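Favuseck Computer Refurbishing
Gallery: Desktop Towers on the Bench

The Favuseck workshop takes in used office computers, mostly full-size towers that come off lease or out of storage. The Ayele batch arrived in January on two pallets, 53 machines in all. We sorted them by case type, wrote a bench number on a tag for each one, and started with the black towers.

This page shows the inside of a tower at the stage where the processor is out and most of the rest is still in. People who buy from us ask what they are getting and how far we take a machine apart before it is sold again. A complete teardown is only done when a board or a power supply has to be replaced. Everything else gets the shorter treatment described here.

Towers are worked on lying on their side with the panel off. This gives straight access to the board and lets small screws stay where they fall. The side panels go in a rack with the same bench number as the case they came from, and they are washed separately.
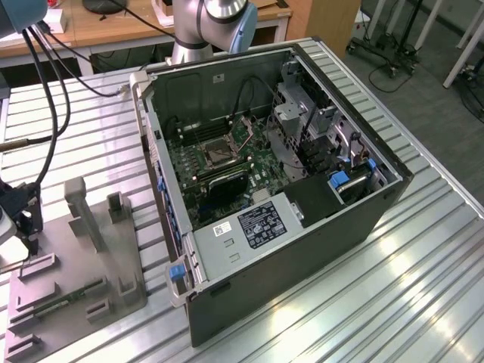

Tower on its side, CPU socket empty. The drive caddy with the blue release tabs is at the right.

Blue plastic on these cases marks a part meant to be moved by hand. Caddies and latches can usually be worked without a screwdriver, and that saves a good deal of time over a batch this size. We check each tab for cracks. Broken ones are replaced from cases that were scrapped, and we keep around 200 loose tabs and clips in drawers for this.

Drives are pulled and wiped before anything else is done to the machine. The wipe is logged under the bench number. A drive that fails the wipe is shredded and the machine is sold with a different one. Buyers can ask for the log entry.

Memory is tested a stick at a time, then again as a full set. Mixed sets are split up and matched by size and speed. Machines in the Plalora line go out with matched pairs only.

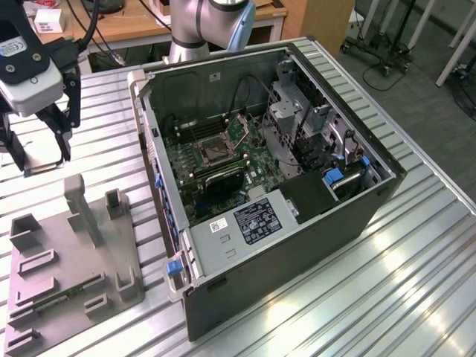
Sockets are the part we are most careful with. A bent contact can mean a new board, and for older towers a new board costs more than the machine will bring. Each socket is looked at under a magnifier before the replacement processor goes in, and old thermal compound is cleaned off the cooler, never scraped. With the cooler off, the retention frame and its lever are easy to get at, and we look them over at the same time. The expansion card in this one, with its dark heatsink shroud, sits across the lower part of the board. Cards are taken out for dusting if the fins are clogged and are put back in the slot they came from.

Power supplies are not opened. They are tested under load for 40 minutes and either pass or go to recycling. The rating label stays on, and we copy the wattage onto the sales sheet so buyers do not have to open the case to find it.

After reassembly the tower gets a clean install and an overnight run. Cases with scratches are sold as grade B at a lower price, with the same parts warranty as grade A.

Finished machines from this batch will be listed under Vamow Office Towers. Pickup is at the side door, 9 a.m. to 4 p.m. Bring a blanket or a box if you are taking more than one.

Back to galleries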